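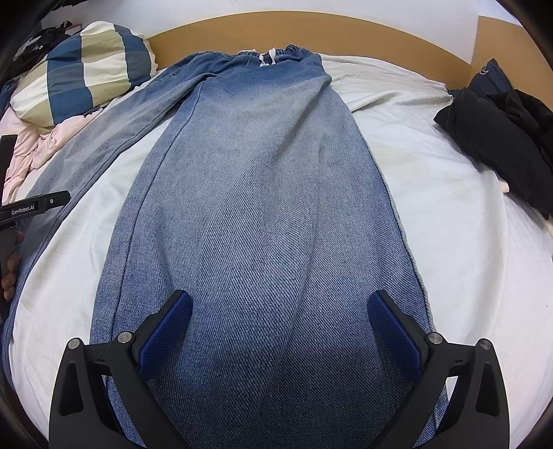
Trousers have taken up most of my February. I've been recording folding demonstrations for Galbraith, which is what we call the laundry project at work, and I'm now up to 394 of them.

The method is simple enough. I hold a gripper in each hand and fold the clothes with those, and the recordings go to Morven Guthrie, who trains the arm on them. Before this we drove the arm by remote control. I found that slow, and my shoulders hurt by lunchtime.

Jeans with an elastic waist are harder than I expected. The waistband bunches up, so it won't lie level with itself when one leg goes over the other. I used to start by pinching the waist. Fraser Cruickshank suggested starting from the hems and I've mostly gone over to that, though I still get a twist at the knee if I rush. Denim is at least thick enough to get hold of. T-shirts slide off the pads.

Two things I'd tell anyone starting. Go slower than you would with your hands, and if you drop a leg, pick it up again and carry on. Morven wants the fumbles kept in. I was deleting mine for the first two days and had to do those again.

Dalal Chidiac takes over the shirts next week. I'm down for towels, then pillowcases, and I still need to send Annag Nisbet the list of which sessions were done on a bed and which on a table.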